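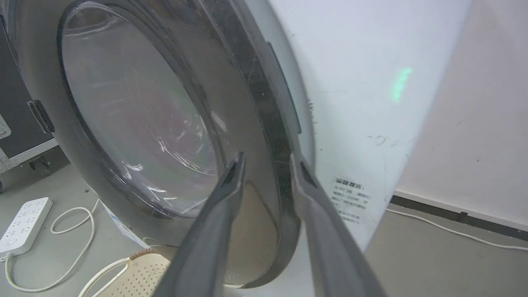 Why Do Soap Bubbles Like Grease So Much?

Last November I dropped a whole slice of pizza down the front of my favorite yellow sweater. Cheese side first, of course! I ran to the kitchen sink, held the sweater under the faucet and let the water pour over it, and do you know what happened to the big orange grease spot? Nothing at all. The water ran right over it in little beads and went down the drain, and there was my spot, looking very pleased with itself.

So I added a squirt of soap, rubbed it in, rinsed it out, and most of the spot went away. I've been wondering about soap ever since, and I asked a lot of people a lot of questions, and now I get to tell you what I found out.

Water is a bit of a snob

Everything around you is made of tiny bits called molecules. They're so small that you can't see one, even with a really good magnifying glass (I tried, when I was eight, and I was very disappointed).

Water molecules love other water molecules. They pull on each other a little, the way magnets do, and they like to stay together. If you put a drop of water on a clean plate you'll see it sit up in a rounded little dome. The water on top is being tugged inward by the water underneath. Scientists call this surface tension, and it's the reason some bugs can walk on a pond without getting a bath.

Grease molecules are different. They don't have that same pull, so the water molecules mostly ignore them and go on holding hands with each other. Pour some cooking oil into a glass of water and stir it like crazy. For a moment it looks mixed, but leave it alone and the oil floats back up to the top.

A molecule with two ends

Now for my favorite part! A soap molecule is long and skinny, kind of like a tadpole. It has a head and a tail, and the two ends want totally different things. The head loves water. The tail can't stand water, but it gets along great with grease.

My friend Guilan Liao teaches chemistry, and she acted this out for me with a bowl of toothpicks and one meatball. The meatball was the grease. She stuck the toothpicks in all over it until it looked like a hedgehog. Each toothpick was a piece of soap with its tail poked into the grease and its head pointing out toward the water. When the meatball was covered, all that was left on the outside was heads, and heads are the part that water likes. So the water can pick up the whole thing and carry it away.

That little ball of soap with grease in the middle has a name, and it's a good one: a micelle. You say it "my-SELL." Real ones are much, much smaller than a meatball, and there are gazillions of them in a sink full of dishes. (We ate the meatball afterward. No, we took the toothpicks out first.)

Why do we have to scrub?

Soap can't reach what it can't touch. If the grease is stuck in one thick blob, the soap only gets at the outside. Scrubbing breaks the blob into smaller blobs so there's more outside to grab. That's why you rub your hands together when you wash them, and why you're supposed to get between your fingers and not just wave them near the faucet. I'm looking at you, little brother.

Washing clothes is the same idea. The moving around is the scrubbing. Shirts and socks get dunked and tumbled against each other so the soapy water pushes in between the threads, and then fresh water comes along to rinse all those micelles out. 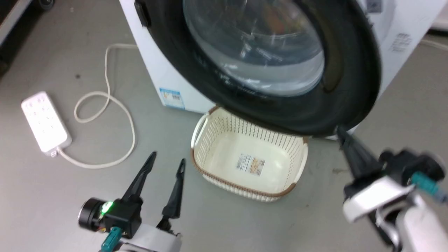 A washing machine with its round door open and a laundry basket on the floor.

Warm water often helps too. Heat makes grease softer and runnier, the way butter goes soft in a warm kitchen, and it makes all the molecules jiggle faster. But some clothes shrink if they get too warm, so check with a grown-up before you go turning any dials. My aunt once made a sweater that would fit a teddy bear, and she wasn't trying to!

Who thought of it first?

People have been making soap for thousands of years. You start with fat or oil, mix it with something strong called an alkali, and the two change into soap. Long ago, people got the alkali from wood ashes. It sounds backward, doesn't it? Take something greasy, take something from a fireplace, and end up with the stuff that makes you clean.

Making soap from scratch is NOT a project for kids, because the strong stuff can burn your skin. I watched Esko Hakala make some when he started his little soap shop, Nelleo, in 2021. He wore goggles and long gloves the whole time and wouldn't let me stand anywhere near the pot. The bars have to sit on a shelf for weeks before they're ready. His first batch made 35 bars, and every one of them smelled like a pine tree.

Try it: the pepper that runs away

You'll need a shallow bowl, some water, ground black pepper and a drop of dish soap.

Fill the bowl with water and wait until it's still. Shake pepper all over the top. Poke your clean finger in the middle. Not very exciting, right? Now put a tiny dab of dish soap on your fingertip and poke again.

Whoosh! The pepper zooms out to the sides. The soap made the surface tension weaker where you touched it, and the water farther out was still pulling hard, so it dragged the pepper along with it.

If you want to do it again, you'll have to dump out the bowl, rinse it really well and start with new water. I forgot that the first time and stood there poking my old pepper for ages.

A few words to remember

Molecule: a very tiny bit of something, made of even tinier bits called atoms.
Surface tension: the pull that makes the top of water act a little like a stretchy skin.
Micelle: a tiny ball of soap molecules with their tails tucked inside.
Alkali: the kind of stuff that turns fat into soap.

Next time I'm going to find out why bubbles are round even when you blow them through a square wand. If you've already tried it, write and tell me what happened!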